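Mustum 80 watt charger, two months in

Bought this in January to replace the chunky Woltton brick that came with my laptop, and I'm really pleased (mostly!). It fills the laptop and my phone together without getting silly hot, and it's small enough for a coat pocket. The plug pins feel a bit wobbly though, and the cable in the box is far too short.

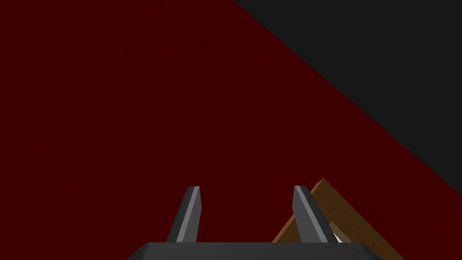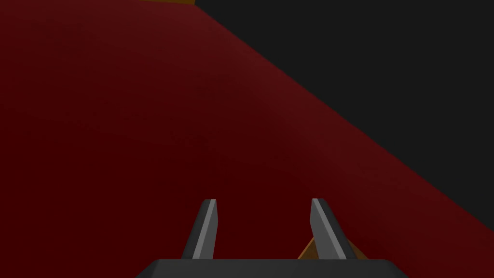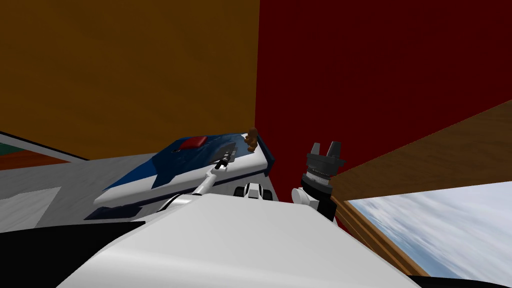
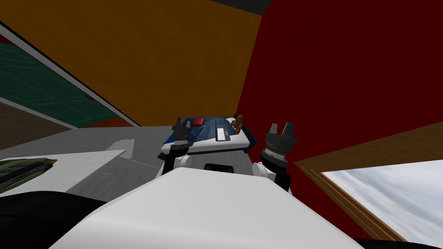 Trịnh: Mine drops to 20 watts on the second port, does yours do that with the laptop asleep?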